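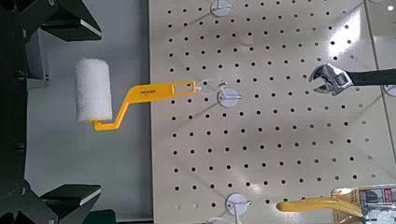
Small roller, yellow handle, on its hook on the cream pegboard.

2019-07-27

Paint corner / pegboard. Notes for me and whoever has the workshop after.

Finally got going on the decorating stuff, it's been living in two crates under the bench since June and I'm sick of digging. Plan was one morning. Took the whole day and there's still a crate.

What's going on the board: rollers, the good brushes, scrapers, filling knives, the two tape guns, string, the little spirit level. What isn't: anything with a blade that comes loose, anything over the weight of the big hammer, trays (shelf, nested), extension poles (corner, in the tube).

Hooks. Had the packet of plastic ones from Trolo and the old steel ones out of the drawer. Steel ones go in and then tip forwards as soon as there's anything on the end. Tried packing them with tape behind, hopeless. Plastic ones grip better in the hole but I don't trust them with more than a light tool. For the small roller it's fine. Slot in the end of the handle goes straight over the hook and it sticks out sideways from the board. Looked daft to me at first, but you can get hold of it without knocking its neighbours so leaving it.

Problem with sticking out sideways: anyone coming past with a length of timber is going to have it off. So rollers go on the outside column only and the long stuff comes in via the other door. Told Jaruwan, she says the other door sticks. It does stick. Plane the bottom, see list.

Position. First go I had everything in size order, big at the top. Looks nice, useless. The small roller gets used ten times for every once the wide one does, for edges and behind pipes and the inside of cupboards. So small one at hand height, wide ones up top where I need to reach. Jaruwan is shorter than me so "hand height" is her hand height now, we argued about it and she's right, she does most of the priming.

Covers. Sorting these took longest. Keep / bin / maybe. Rule I ended up with: squeeze it, if the pile springs back keep it, if it's gone crunchy bin it. Maybe pile went in the bin as well in the end except one long pile for masonry. White covers for topcoat and anything that shows. Tatty ones for primer, shed, undersides. DO NOT put the primer ones back on the board with the clean ones, they shed bits and then I'm picking fluff out of varnish with a pin, which is how I spent most of an evening on the Gevetti cupboard doors.

Washing, for the record, as we all do it differently and then moan:
scrape back into the tin with the curved knife
water based: warm water, bit of washing up liquid, work it with your fingers till it runs clear, then again because it hasn't
spin it off inside the old bucket not over the sink
stand the cover on end to dry, off the handle, windowsill side
back on the handle and up on the board next morning, not the same night

The last one matters. Hung two up damp a few weeks ago and got drip marks down the wall, plus the frame on one has started to rust inside the cover where you can't see it. Oil based I'm not washing any more, wrap and use again within the week or chuck. Wrapped ones live in the lidded tin.

Spacing. Left a gap of four holes either side of each roller, could be three. Brushes can go closer, they hang flat. Scrapers want to be lower than I've put them, had to lift my elbow to get one off and caught the back of my hand on the next. Move down two rows tomorow.

Outlines: yes or no? I started drawing round things with a pencil so people know where they go. Pencil hardly shows on the cream and round the holes it goes wobbly. Jaruwan wants labels. Labels fall off. Trying a paint pen on one tool only, the level, and if it looks horrible it's behind the level anyway.

The wall is the plain light grey, last of the tin. Touched in the scuffs before the board went up and it's dried a shade off but only if you go looking. There's a bit left in a jam jar, marked, top shelf.

Fixings: board is on spacers so the hooks have room behind. First set of spacers were too thin and the hooks wouldn't go right home, so off it all came and on again with the thicker ones. An hour gone. If anyone does the second board, CHECK THE SPACERS WITH A HOOK BEFORE YOU DRILL. Writing it large for myself.

Other bits while I remember

The Dedon chairs in for repair: two seats still to come back. Nothing to paint on those but they're sitting where the dust sheets should be. Move or hang up.

Tanasarn job: primer is dry enough to flat back, use the fine paper, don't let anyone near it with the sander. Small roller for the inside faces, brush for corners. One thin coat then leave it alone. I went back over a half dry patch last time and it dragged and I had to start the whole panel again.

Screws. We have a box of 2,000 of the wrong ones. Too long for the battens, they come out the other side. They were cheap and that was me. Use them on the bench frame, use them for the shelf brackets, use them up.

Cost so far for the tidy is 16, just hooks. Board was already here.

To do
plane bottom of side door
scrapers down two rows
hooks, 20 more, same plastic kind, ask if they do a longer one
second crate (mostly tape and dried up filler by the look of it, be ruthless)
tray liners, out
paint pen test on the level
find lid for the lidded tin
bigger hook or a bracket for the wide rollers, don't like how the plastic bends

Jaruwan asked whether used rollers should hang with the cover up or down. Don't mind. Handle slot on the hook, cover out to the left, same as the small one is now, and then nothing overlaps. If somebody turns up with a handle that hasn't got a slot or a hole, drill it or it lives in the drawer.

Swept up, bins out. Windows left on the latch for the smell. Kettle needs descaling again, not my turn.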